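Stemance Rilo: review of the two-handed grasp stability method and its reference code

Reviewed by Lenka Šindelář
13/04/2022

Rilo is a training and evaluation method for two-handed manipulation, published by Stemance together with reference code, a small demonstration set and a pretrained policy. It addresses a narrow problem. When a policy is learned from human demonstrations, the hand that is doing nothing tends to move anyway, and the hand that is holding a part tends to loosen its grip while the other hand works. Rilo treats both faults as one fault and corrects them with an added loss term. I ran it for 16 days in our lab at Jemville on a pair of arms with five-fingered hands, and I bought nothing extra for the purpose.

What is in the package

The download contains the training code, a data converter, an evaluation script, the pretrained policy and a manual in PDF form. The demonstration set has 900 episodes, all of them tabletop tasks with short rigid parts. The license permits research use. Commercial use requires a separate agreement, and the terms are not posted.

Installation took most of an afternoon. The converter expects joint angles in radians and finger positions normalized from zero to one. The manual states the first requirement and omits the second. Our logs store finger positions in encoder counts, and the converter accepted them without a warning. The first trained policy closed both hands completely at the start of every trial. The error was easy to find once I plotted the inputs, but a range check would have caught it at load time.

The method

The standard approach is to train one policy that outputs commands for both arms at each time step, with equal weight on every joint. Rilo adds a second output, called the hold state, which takes a value for each hand at each step. The value is learned from the demonstrations themselves. Where a hand's finger commands stay within a narrow band for long enough, the converter labels that stretch as a hold. During training, deviation of the finger joints in a hold stretch is penalized more heavily than deviation elsewhere.

At run time the predicted hold state also acts as a filter. If the policy is confident that a hand is holding, changes in the finger command are damped before they reach the controller. The wrist and arm are left alone. A held part can therefore be carried and turned without the fingers working against it.

There are two settings that matter. The first is the minimum length of a hold stretch, which defaults to 15 time steps. The second is the penalty weight. The manual recommends leaving both at their defaults, and for cylinders and blocks I agree. For flat or irregular parts I had to raise the minimum length, or the slow closing motion at the start of a grasp was labeled as part of the hold.

Test setup

I collected my own demonstrations by teleoperation and trained from scratch, then repeated the runs starting from the pretrained policy. The parts were chosen to differ in how they accept a grasp: short white cylinders with a hole in the top face, and black plastic parts with a tubular boss and a flat arm to one side. The cylinder gives the fingers something to wrap. The black part has fewer good contacts, and its flat arm can catch a fingertip on approach.
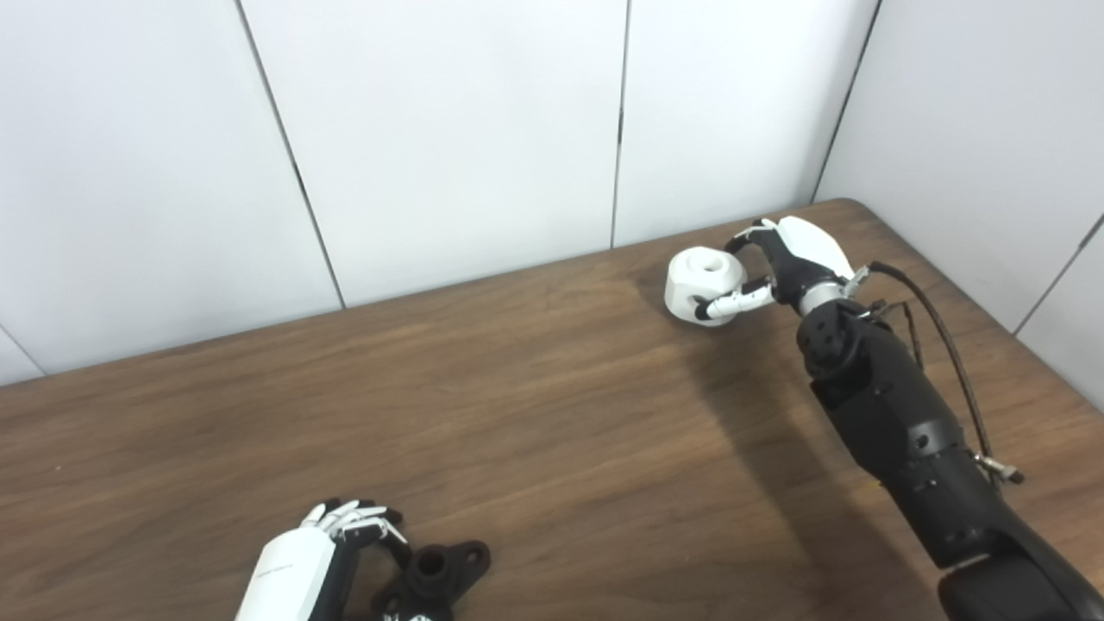
Martim Bragança objected, on reading a draft of this review, that a rigid cylinder flatters any method that rewards closed fingers, and that the same penalty would hide a poor grasp by holding on to it firmly. I think the objection is fair. The loss has no term for grasp quality. If the demonstrations contain awkward grasps, Rilo will reproduce them and then keep them still.

Results

Training ran to 2,000 epochs for each condition, with the same network size and the same random seeds. Against the baseline with equal joint weights, the Rilo policy showed visibly less finger motion in the holding hand while the other arm was moving. The drift in which a grip opens by degrees over a long carry was the most frequent failure in the baseline. With Rilo it was uncommon on the cylinders and reduced, though still present, on the black parts.

Idle hand motion also decreased, but by less than the paper suggests. The reason appears to be that the filter acts only on the fingers. An idle arm still follows small movements of the working arm, presumably because human operators move both arms together and the demonstrations carry that habit. The authors mention this in one sentence near the end. It deserves more space, particularly for anyone working on a table where the two hands share a small area.

Release is the weak point. When the demonstrations end a hold quickly, the predicted hold state lags behind the release command, and the filter slows the opening of the hand. In several trials the arm had started to retreat before the fingers were clear, and the part was dragged. Lowering the filter gain at run time cured most of this without retraining. Starting from the pretrained policy shortened training but did not change the release behavior.

Comparison

The obvious alternative is the phase labeling tool from Bastos, which asks a person to mark the start and end of each grasp. It gives cleaner boundaries, and its releases were better in my runs. The marking is slow work, and two people will not place the boundaries at the same step. Rilo needs no marking at all. For a small set of long episodes I would use Bastos. For a large set of short ones I would use Rilo and accept the lag.

Documentation and support

The manual is short and mostly correct. Figures for the loss curves are unlabeled on the vertical axis. I sent two questions to the support address; the one on filter gain was answered the next day with a patch, and the one on input ranges has not been answered.

Assessment

Good: automatic hold labels, clear effect on grip drift, readable code, sensible defaults for simple parts.

Poor: delayed release, no input checking, arm motion of the idle side not addressed.

Recommended for labs that already have teleoperated two-handed data and see grips loosening during carries. Set the filter gain below the default before the first run on hardware.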